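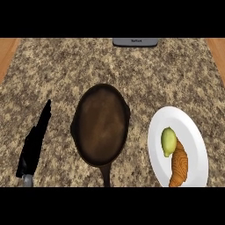

Technicien ou technicienne de métrologie dimensionnelle — marbrerie et plans de travail

Indstead, bureau de contrôle et de relevé pour les métiers de la pierre, recrute pour son laboratoire de Pelton. Contrat à durée indéterminée, temps plein, prise de poste en décembre.

Contexte

Le laboratoire intervient pour des marbriers, des cuisinistes et des maîtres d'œuvre. Il réalise les relevés avant débit, les contrôles de planéité en sortie d'atelier et les expertises après pose (fissuration au droit des découpes, défaut d'affleurement, désaffleurement entre tranches, taches d'origine capillaire). L'équipe compte 6 personnes. Le poste est une création, liée à l'ouverture d'une seconde salle de mesure.

Missions

Relever les cotes sur chantier au moyen du bras de mesure et du télémètre, puis établir le gabarit numérique au format DXF.
Contrôler la planéité, l'équerrage et l'épaisseur des tranches de granit, de quartzite et de pierre calcaire, selon les procédures internes.
Préparer les éprouvettes destinées aux essais de flexion et d'absorption d'eau. Les essais eux-mêmes sont conduits par le responsable du laboratoire.
Rédiger les rapports et les transmettre dans Plutik, l'outil de gestion des dossiers.
Tenir à jour les fiches de vie des instruments et préparer les envois en étalonnage.

Les dossiers d'expertise donnent lieu à une visite contradictoire. Le titulaire du poste y assiste en appui technique — il ne se prononce pas sur les responsabilités.

Profil

Formation de niveau bac + 2 en mesures physiques, en génie mécanique ou en métiers de la pierre. Les candidatures issues de l'atelier, sans diplôme correspondant, sont examinées si elles justifient d'une pratique régulière du débit ou du façonnage.
Lecture de plan et notions de tolérancement indispensables. La connaissance d'un logiciel de DAO est demandée, sans préférence d'éditeur.
Permis B exigé. Le port de charges est limité par l'emploi d'un palonnier à ventouses, mais le travail comporte de la station debout prolongée et des passages en zone de sciage sous eau.
Rédaction correcte en français. Un niveau d'anglais suffisant pour lire une notice d'instrument est apprécié.

Conditions

Poste basé à Pelton, déplacements à la journée, avec 2 nuits hors domicile par mois au maximum. Véhicule de service équipé.
Horaires du laboratoire : 8 h à 16 h 30, avec une pause de 45 minutes. Les interventions sur chantier peuvent commencer à 7 h 30 ; les heures correspondantes sont récupérées.
Rémunération selon grille et expérience, communiquée dès le premier entretien. Prime annuelle de 400 euros bruts pour la tenue du registre d'étalonnage. Panier repas lors des déplacements, équipements de protection fournis et entretenus par l'employeur.
Une formation interne est assurée pendant les premières semaines, en binôme, dont une session chez Dahlgren pour la prise en main du bras de mesure. Elle représente 130 heures au total, rémunérées comme temps de travail.

Candidature

Adresser un CV et une lettre d'une page au service du personnel d'Indstead, sous la référence « métrologie Pelton ». Joindre, si possible, un rapport de contrôle ou un plan coté établi par le candidat, rendu anonyme. Les relevés faits à la main sont acceptés.

Le recrutement comporte un entretien téléphonique, puis une demi-journée sur place, un jeudi, avec un exercice de mesure sur une tranche percée pour une cuve sous plan. Les frais de transport sont remboursés sur justificatif. Une réponse est adressée à chaque candidat, y compris en cas de refus.

Le poste est ouvert aux personnes en situation de handicap — préciser dans la lettre les aménagements à prévoir pour l'exercice.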